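Cut Flowers in Shared Rooms: Frequently Asked Questions
Rissanen House, Residents' Information

These answers apply to all shared sitting rooms, dining rooms and reception areas at Rissanen House. They do not apply to private flats, where residents may arrange flowers as they wish.

Who may place flowers in a shared room?

Any resident may do so. Permission is not required for a single vase. Residents planning displays for a private function should write to the House Office beforehand, stating the room and the time at which the display will be removed.

Where can I find a vase?

Vases are kept in the tall cupboard beside the ground floor pantry. They should be signed out in the book on the shelf and returned clean. Two sizes are held. Glass vases are reserved for the dining room. The heavier, darker vases may be used anywhere in the building, including the reception desk.

May I use my own vase?

Yes, provided that it stands firmly and does not leak. Please write your flat number on the underside. The House does not accept responsibility for privately owned vases left in shared rooms overnight.

How should flowers be prepared?

Remove any wrapping, string and rubber bands. Trim the stems at a slant with the scissors provided at the pantry sink, and strip off all leaves that would otherwise sit below the water line. Rinse the vase before filling it, even if it looks clean.

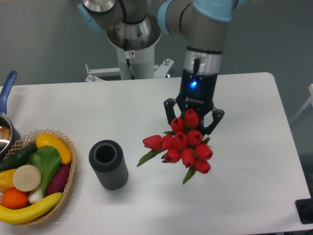 Tulips require less water than most other cut flowers and should be given a shallow fill, topped up each morning. They continue to grow after cutting and will bend towards the nearest window. Residents are asked to buy them while the heads are still closed, as with the red ones shown, and to keep the bunch together until the vase has been placed where it is to stay. An upright vase with straight sides supports the stems better than a wide bowl. A ribbed dark one of the kind standing beside the tulips is suitable, although the water level cannot be checked from the outside and should be looked at from above.

How many stems should go in one vase?

The stems should fit through the neck without being forced. Heads of tulips and roses may touch one another, but they should not be pressed flat against the rim. If a bunch is too large, please divide it between two vases.

Is flower food supplied?

Sachets from Bamance are kept in the pantry drawer. One sachet is sufficient for a large vase. Flower food should not be used with daffodils, which are to be stood in plain water and kept apart from other flowers for their first night.

Are any flowers not permitted?

Lilies may not be placed in any shared room, as they are poisonous to cats and several residents keep them. Strongly scented flowers, including hyacinths, should not be placed in the dining room. Artificial flowers are permitted but must be dusted by the resident who supplies them.

Where should a vase stand?

Tables and low shelves are suitable. Vases must not be placed on the piano, on radiators, on window ledges above the courtyard or on any electrical equipment. A mat must be placed under the vase on all polished surfaces. Mats are stored with the vases. The white tables in the Corar Room have a wipeable top and do not require one.

Who changes the water?

The resident who placed the flowers is responsible for the water, which should be changed every 2 days. Cleaning staff do not move or refill vases.

When will flowers be removed?

Flowers that have dropped their petals or discoloured their water may be removed by staff without notice. Displays for functions must be cleared within 90 minutes of the end of the booking. Stems and leaves go in the brown garden waste bin in the yard. Wrapping goes in general waste unless it is plain paper.

Can the House order flowers on my behalf?

Yes. Orders are placed with Biketti and charged to the resident's account. Requests should reach the House Office by noon on the day before delivery. Tulips are normally offered from January until April.

What should I do if a vase is broken or water is spilt?

Please dry the floor at once using the cloths in the pantry and report any breakage to the House Office on extension 889. Broken glass should be wrapped in newspaper before it is put in the bin. No charge is made for accidental breakage of a House vase.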